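Guides > Kokivis News Desk > Getting started > 4. Setting up your morning briefing

4. Setting up your morning briefing

Welcome back. If you have worked through section 3 you will already have an account, a password you can remember and at least one news source showing in your list. In this section we turn that list into a briefing, the short round-up of political news that goes out to your readers before breakfast. It takes a little patience the first time, so do make yourself a cup of tea before you begin.

Choosing what goes in

1. Open the Desk and click Briefings, then New. Give your briefing a name your readers will recognise. Our friends on the Pusdale edition simply called theirs "Pusdale Today", and it has served them very well.

2. Tick the sources you would like to draw from. You can follow up to 200 at once, but please start with a handful - parliament, the main ministries, your local council and two or three newspapers is plenty for a first week.

3. Under Topics, type the subjects you care about, one to a line. "Budget", "coalition talks" and "defence" all work nicely. Surnames of ministers work too, though a common surname will bring in a good many footballers.

4. Set the length. The standard item is 500 characters, and you can stretch this to 700 for a lead story. Anything longer is folded away behind a Read more link.

Note: If two papers carry the same agency report, the Desk keeps the earlier one and lists the other beneath it. Click the small arrow if you would like to swap them round.

Adding your own follow-ups

A good briefing reminds people where a story left off. When a vote has been put back or a minister has at last answered the question, you will want to point your readers to what you wrote before.

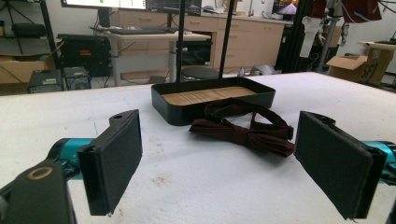

Dark red bow tie on a table

5. Open the item and choose Follow-up. A search box appears on the right. Type a word or two from your earlier piece and pick it from the list.

6. Write one linking sentence of your own. The box takes 144 characters, so keep it plain: what was said last time, and what has changed. Vinzenz Kofler, who edits the Bronderley edition and kindly read through this guide for us, likes to write his linking sentence first and the item afterwards. You may find that suits you as well.

7. Click Attach. The older piece now shows in grey under the new one.

Caution: Deleting an old piece also removes every follow-up link that points to it. If a story turns out to be wrong, use Correct and leave Delete alone. The correction will then show wherever the piece has been linked.

Sending it out

8. Click Preview and read the whole thing from top to bottom, headlines included. Check the spelling of names, and check that anyone quoted has the right job title, particularly after a reshuffle.

9. Under Schedule, pick the days and the hour. The clock follows the time zone in your profile, so if you are covering an election abroad you will need to change it there first and remember to change it back when you get home.

10. Press Send test. The test goes only to your own address. When you are happy with it, press Approve and the briefing will join the morning queue.

Note: Briefings approved before 25th January use the older Malik page layout. They still send perfectly well, but the follow-up box sits at the bottom of the page in those. To move one across, open it, choose Layout and click Update.

Caution: A briefing cannot be called back once it has gone. If you spot a mistake afterwards, send a short correction with the word "Correction" at the start of the subject line, and put the same wording at the top of the next morning's edition.

If your list has grown to over 500 readers, please go on to section 5 before you press Approve, as larger lists are sent in batches and the settings are a little different.

Contact the Kokivis help desk | © Kokivis | Back to top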